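Household Hints for People Who Teach Grippers
by Abena Sowah

I have spent 336 evenings picking things up with a pair of hand-held grippers so that a machine can learn to do it too. You forget how clever your thumb is until it's been replaced by two ribbed pads and a hinge. A few tips from tidying-up tasks, most of them learned the stupid way.

Practice with bare hands first. Do the whole job once at normal speed, then do it with your fingers held stiff like tongs. Whatever you drop the second time, you'll drop with the gripper.

Paper cups: go low and squeeze less than you want to. Near the base a cup puts up some resistance, while the middle folds like a cheap lawn chair. If you hear a crackle, let go and start the take over. The machine will copy the crackle faithfully.

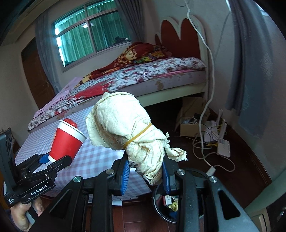
Cloth is worse. A loose rag has no opinion about its own shape, so gather it and put a rubber band around it before you start. Close the jaws square on the bundle, wait one breath, then lift. My colleague Kidus Hailu skips the breath and has 581 rejected takes to his name, which he blames on the rags.

Two hands, one plan. Decide which gripper moves first and say it out loud if you live alone or don't mind being overheard. When both set off together they meet over the table like two people in a doorway, and the recording keeps every second of the apologizing.

Put the trash bin where your wrist wants it. I kept mine a full stride away for most of April and taught a very expensive arm to lunge.
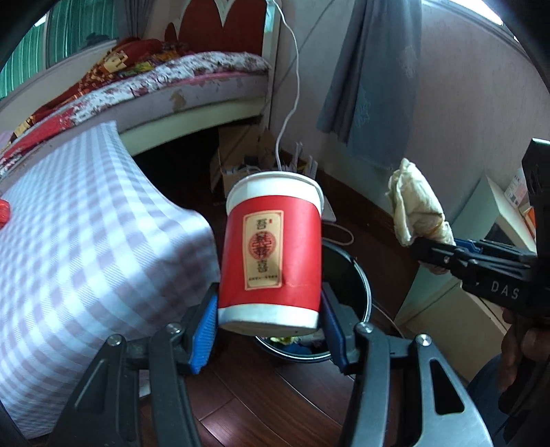 Crumpled tissue wants a light pinch and a straight lift. Hold it over the bin, stop, then open the jaws all the way. A timid half-open leaves it hanging off one pad, and you'll shake it loose without thinking. Now the machine shakes things too. Ask Salamatu Ayaaba at Gallholm, whose arm waved at the garbage until somebody cleaned up her takes.

Wipe the pads with a damp cloth every 4 takes if you've been handling anything sticky, and let them dry before the next one.

Quit when you get fancy. Past a certain hour I start adding flourishes, and those have to be deleted in the morning.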